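Bolport toy library to move into former shoe store

The Bolport toy library will leave its basement room on Kunness Street and move into the former Antoniadis shoe store by the end of December, the group that runs it has confirmed.

The library lends toys, puzzles and board games to families in the town for up to four weeks at a time. It opened with 62 member households and now has 165, and the waiting list was closed in September 2025 when the shelves could no longer keep up with demand.

"We had boxes in the hallway and more boxes under the stairs," said Sobia Baloch, who coordinates the lending desk. "Parents with strollers could not get past each other."

The new space is on the ground floor and has a step-free entrance from the parking lot. The town has agreed to a lease at a reduced rent, and the owner of the building, Kosmas Michailidis, will leave the old store shelving in place.
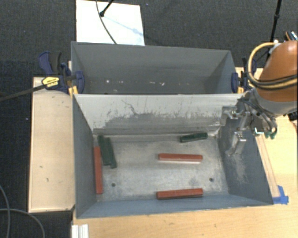
Red and green blocks in a gray bin.

Every item has to be checked before the move. Sets with missing parts will be combined where possible, and anything that cannot be made complete will go to the swap table at the winter fair. The catalog lists more than 800 items – puzzles make up the largest group, followed by building sets and wooden trains.

Umesh Kushwaha, who repairs toys for the library, said the sorting would take most of the fall. He asked families to look under couches and in car trunks for stray pieces before bringing anything back.

Loans will stop for two weeks during the move. Items due in that period can be kept until the new location opens, and no late fees will be charged. Returns will still be accepted at the front desk of the Drerkard community center, in a bag marked with the member's name.

Opening hours will stay the same at first. The library plans to add an evening session in the new year if enough people sign up to staff it. Membership will reopen once the move is finished, starting with families already on the waiting list.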